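3/2/26

Notes from the slow end of a small record

The song I have been calling "Ginting" since July has a second verse. I mention this because several of you asked, and because my sister has started asking in a tone.

It came to me at the sink, as they do, and I sang it into my phone with the tap running. The demo now has a very convincing rainstorm on it. Puspita Subramaniam, who is producing these five songs against her better judgment, wants to keep the rain. She wants to lose the acoustic guitar. I played the acoustic guitar. 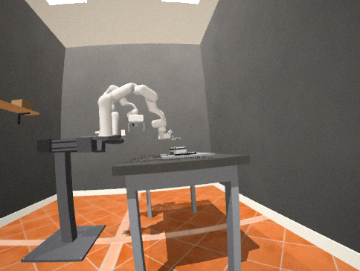
The tempo argument

I wrote the thing at 62 beats per minute. Puspita thinks it should be 90. We tried it her way last week and it sounded like I was late for a train, but the chorus did finally lift off, which I found irritating. Her bass part is lovely, four notes and a slide, and she plays it looking out the window.

We have not agreed on a number. There is now a version at each speed, and I get sent both every evening with no message.

The B-side, "Todon," gave us no trouble at all. One take, one vocal, a shaker. Naturally I trust it less.
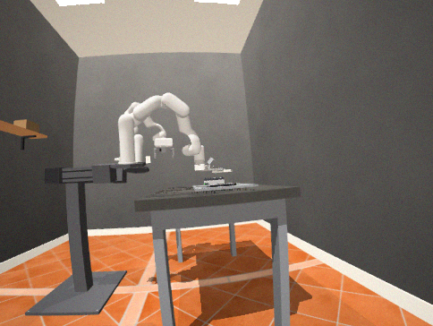
The other thing I've learned is that harmonies are hard when you are harmonizing with yourself. I know all my bad habits and I match them perfectly. On the bridge I breathe in the same wrong place three times, in thirds. Puspita has asked a friend from her old band, Bravix, to come and sing the low part - he owes her for a van repair, and she has been saving it up.

Artwork is still undecided. So is the title. I like "Sendulov," which is a word I made up on a bus. My sister says it sounds like cough medicine.

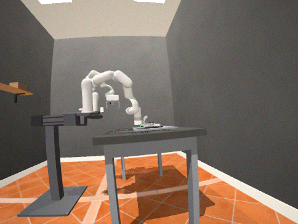

Two white arms and a gray table.

If all goes well there will be 50 cassettes, hand-numbered, and a download for people with no cassette player, meaning me. I'll post the slow version first. Puspita doesn't read this.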